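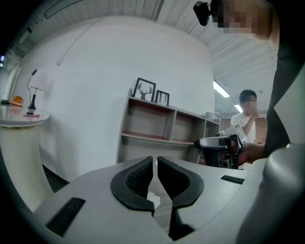 Slide 1. Hand-held grippers, shelf and lamp behind. Leave up while people sit down.

Speaker notes — Can it do the dishes yet?
Owusu Hall, Brurnthorpe, Thursday evening slot
Imani M. — NOT the handout, handout is the other file

START

Wait for the door to close. Don't start with the thank-yous, they go at the end this time.

Ask: who has a robot vacuum. Hands. Who has moved a chair for the robot vacuum. Hands again, probably the same ones. OK so that's half the talk. The machine does the floor, you do the getting ready for the machine.

Short answer to the title: no. Longer answer is some of it, on a good day, in a room it knows, with a person nearby. Rest of the hour is the longer answer.

Say who I am. Worked on the shop floor at Trakico, packing side, then moved over to testing. Not a programmer. I'm the one who writes down what went wrong.

BACK TO SLIDE 1

Point at the fingers. Black, hooked, ribbed on the inside. Ribs are for grip. Something small and white and crumpled down in the gap between them, tissue or paper maybe, I can't tell from here either. Ask the room how they would pick up a used tissue. Nobody thinks about it. Pinch, done. For a machine that is a nasty object — no fixed shape, weighs nothing, squashes, and the camera sees something different every time.

Hand-held gripper = person holds it, does the chore with it, the recording teaches the machine. One line only!! Last time I spent ten minutes on this and lost the back row.

Then the furniture. Mug on the shelf: fine, mugs are the favorite, everyone does mugs. Picture frames with the deer and the line drawing: harder, tall and flat, push one wrong and it goes over. Lamp on the round table: don't touch the lamp. Cord on it too. Cords are the thing I'd ban from the house if I wanted a robot in it.

Ask: which one would you let it dust around. (In August somebody said the deer. Use that if it's quiet.)

SLIDE 2 — THE LIST

What people say they want when you ask:
dishes
laundry, all of it, meaning folding and putting away
toilets
picking stuff up off the floor
making the bed

What the machines are good at:
floors
lawns, if the lawn is simple
moving a box from A to B
moving the same box from A to B again

Let them read it. Don't read it out loud. The two lists barely touch and thats the slide.

SLIDE 3 — SHOP FLOOR FIRST

Why I start with work and not home: work is easier. Sounds backward. Floor is flat, lights are always on, the boxes come the same way up, no dog.

The Clanditz arm at Trakico. Bin picking — parts in a bin, arm takes one, puts it in a tray, tray goes away. We logged 3632 picks over the trial. 706 needed a person. Say both numbers slowly and then shut up for a second.

So a bit under one in five. Somebody always says that's not bad. Depends! If you're standing there anyway, not bad. If you were told you could go and do another job on the other side of the building, it's terrible, you spend the shift walking.

What "needed a person" covers:
— picked two stuck together
— picked none, waved its empty hand over the tray, carried on very proud
— dropped it outside the tray
— stopped and waited for no reason we found
— bin empty and it didn't know

The stops are the good kind. I mean this, don't rush it. A machine that stops and asks is something you can work with. The empty hand one is the bad kind because nothing beeps. You find out when the tray gets to Kanini's bench and there's a hole in it.

Kanini Lukumay ran the bench after us. Her line, and she said I could use it: "I used to check the parts, now I check the checker." Good place for a laugh, if it doesn't come keep going.

What changed over the trial: we did. We started tipping the bin a certain way. We turned the tray so the label faced the wall. We stopped wearing the shiny vests near it. By the end the log looked better and I honestly couldn't tell you how much was the arm and how much was us being nice to it. Put that in every write-up and it gets cut from every write-up.

SLIDE 4 — AT HOME

Test kitchen, Sabine's setup. Sabine Wunderlich does home trials, she gave me the notes and not the video, so no video, don't promise one.

Task was clear the table after breakfast. Plates, cups, spoons, crumbs. Person does it in the time it takes to complain about it.

Go through:
Cups. Yes. Slow but yes, handle or no handle.
Plates. One at a time yes. A stack, no. It can't get the fingers under the bottom one.
Spoons. Thin, shiny, flat on the table. Slides them to the edge and catches them, which was clever the first time and a loud noise the other times.
Half a glass of juice. It lifted it like an empty one. Sabine's note just says "floor."
Crumbs. Wiped them, good wiping, even pressure. Wiped them onto the chair.

Then the dishwasher. Door open OK. Bottom rack OK. Top rack it would do up to 3 cups and then it ran out of places it was sure about, and it just held the next one. Stood there holding it. I have a husband who does that (Nassoro is coming, he knows, I asked him).

The point here: each bit on its own is a demo and looks great. Chore is all the bits in a row. If every bit works most of the time the whole row works not very often. DON'T do the math on the whiteboard. Did it in Trakico and got it wrong with the marker in my hand.

SLIDE 5 — LAUNDRY

Keep short, people love this one and it eats the clock.

Towels: yes, folding a towel on a clear table, I'd call that done. Not fast.
T-shirts: mostly, when it finds the corners. Inside out, no.
Fitted sheet: no. Me neither.
Socks: finding the pair is easy for it, better than me. Turning one into the other is not.
Getting it all out of the basket in the first place, tangled, sleeve around a leg. This is the part the videos skip. Videos start with one shirt, already on the table, kind of flat. Tell people to look for that when they see a video online. Who put the shirt there.

Other things to look for in a video, quick:
is it sped up (small print in the corner)
is there a cut between the grab and the put
does the thing start in the same spot every time
is somebody off to the side with a controller

Not saying they cheat. A demo is a demo. I've done demos. We ran ours before lunch as the afternoon sun came in on the bin.

SLIDE 6 — WHAT I'D PAY FOR NOW

Opinion section, say its opinion.

Floors, yes, if you have no long-fringed rugs. Lifting and carrying at work, yes please, my back says yes. Window cleaning, ask me again. Anything with a stove, no. Anything where it hands stuff to a small kid, no.

For older people living alone — this always comes up so bring it up first. Lilian Mosoti does home care and I asked what she'd hand over. She said not the washing, not the meals. Picking things up off the floor. Bending down is where her people fall. Dropped glasses, dropped pills, the remote. So a machine that only did that, fetch it off the floor and bring it up to hand height, slow, would be worth having. And it's closer than the dishes! Glasses fine, remote fine. Pills no, far too small still.

I like this answer more than anything in the brochures. Give it room.

SLIDE 7 — JOBS

Someone will be waiting for this. Be straight.

At Trakico in the trial, same people, different work. Less lifting, more watching. Some liked it, some hated it, watching is tiring in a different way. Will it stay same people — don't know. I don't set the staffing. Don't guess.

What I can say: the people who picked parts by hand knew why it failed before the engineers did. Every time. They should be in the room for the trial and paid for it.

SLIDE 8 — back to slide 1 (same picture)

Look at it again. Ask again: what would you let it do in that room.
Mug to the kitchen — yes I'd try that.
The orange thing on the little table, fruit or toy — if it has to know which before deciding kitchen or toy box, that's a real question, I'm not sure myself from the picture.
Lamp — still no.

QUESTIONS

Likely ones:
How much does it cost. Don't quote prices, they change, point to the handout.
Does it record my house. Ask the seller where the pictures go and get it in writing.
How many years. Won't say. I was wrong 2 times already and one of them is on tape.
Can it do cat litter. Somebody's tried I'm sure. Not us.

If it goes dead ask the room what chore they'd never give away. I'd keep ironing, radio on.

Thank-yous: Sabine, Lilian, Kanini and the bench, Owusu Hall for the projector. Nassoro for the car.

Bring: adapter, clicker, water, the spare batteries (kitchen drawer). Chairs need stacking after, we have to be out by 9.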